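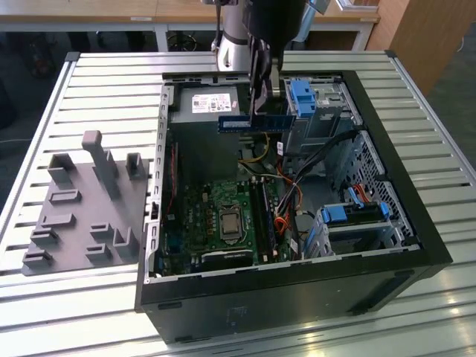

Speaker notes: memory swapping with a bench arm
Shared workshop build night, 31 July 2025

Slot: talk, then questions at the bench. Keep the slides off until the section on force.

Opening

Say what the task is before saying anything about the arm. One old desktop tower, on its side, panel off. One memory module. Two slots on the board. The arm has to pick the module up, carry it over the case, line it up with a slot and press it home. A person does this in a few seconds and mostly by feel.

Say who it is for. Lanholm takes in old towers and tests them for reuse. Memory testing is the dull part, as every module has to go in and come out again. Project name is Zullutau. Don't explain the name, it takes too long.

The bench

Slotted aluminium table. Mention that everything bolts to the same table as the arm. The first version had the arm on one bench and the tower on another, and the two drifted apart whenever somebody leaned on either.

The grey fixture plate next to the tower is 3D printed. Raised holders and slots, all one plate. First print warped at two corners and had to be done again with a slower first layer. File is on the workshop drive under Grania, which is the name of the plate and has stuck.

The tower is held in a known position by stops. Its sides are not square enough to measure from. We take the position from the board instead, using the two ends of the slot.

Getting into the case

Main point of this section: the route matters more than the grip. A tower on its side is a box with walls. The power supply stands in one corner, the drive cages along another side, and there is a bundle of wires across the board that never lies the same way in two machines.

The arm comes straight down. No sideways moves below the top edge of the case until the module is clear of the power supply. This cost us a week in February, when the path was planned as a diagonal and the wrist met the power supply housing.

Wires: tie them back by hand first. We tried having the arm push them aside. Drop this if short of time.

Gripping

The module is held flat for the carry and turned upright for the last part. Flat is easier to pick from the plate and shows the camera the whole face. Grip on the board edges only. Pads are thin rubber, replaced when they go shiny.

Gap between the fingers is set in software for each kind of module. Modules with a heat spreader are not supported yet.

Force (slides on)

Slide 1: force against depth for a good insertion. Point out the two steps, one for each end of the module seating.

Slide 2: the same for a module put in the wrong way round. The notch meets the key and the force climbs early. The controller stops and lifts.

Give the limit as a setting, not as advice. Every board flexes differently and ours is supported underneath.

Results

288 attempts in the last run. 54 failed. Of the failures, most were alignment, where the module rested on the end of the slot. A few were dropped modules. 10 were latches not fully open, which is a preparation fault and will be counted separately next time.

No damaged slots in this run. There was one in the run before it. Say so if asked.

Not solved

Latches are opened and closed by hand.
Removal works only when both latches are fully released.
Calibration after moving the tower takes longer than the swap.
The Arancibia control box resets if the emergency stop is pressed during start-up. Workaround is to wait for the second beep.

Bench demo

Power supply unplugged at the wall. Wrist strap on. Hands out of the case before the start button is pressed. Run one insertion at slow speed, then take questions with the arm parked and the stop pressed in.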